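**Gerlow evening course, handout 2: Can it clear the table yet?**

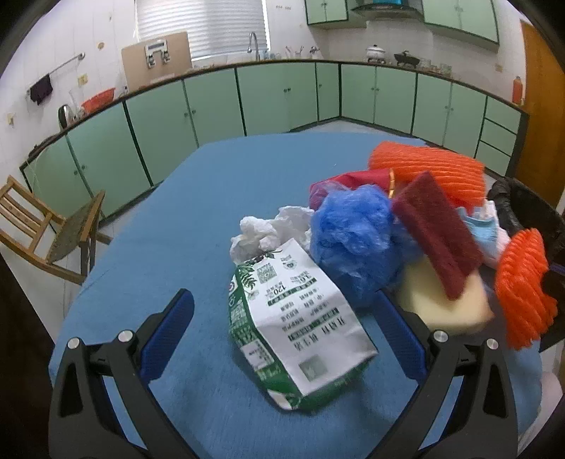 Can you buy a machine today that will tidy a kitchen table while you go and do something nicer?

Not one I'd leave alone in the house. Plenty can manage a single job that somebody has set up for them. "Tidy up" is a few dozen jobs in a trench coat.

### Why soft things are hard

A tin has one shape. A cloth has as many as it likes, and a crumpled tissue looks the same whether it's rubbish or somebody's last clean one. Mesh is worse: a bath pouf squashes, catches and springs back. Sponges are kinder, and beginners should start there.

Then there's the snack bag. Grip it gently and it slides; grip it firmly and you have crisps, or whatever was in it, in smaller pieces.

### The Brunstead sums

Suppose a machine gets 90 picks in every 100 right. Put 16 things on the table and the chance of a clean run is 0.9 to the power of 16, a bit under one in five. My students tend to go quiet at this point, then ask about dishwashers.

### Before next time

- Read the Millet notes, pages on grasping only.
- Clear your own table with two fingers of one hand. Write down every drop.
- Decide where the tissue goes, and be ready to defend it.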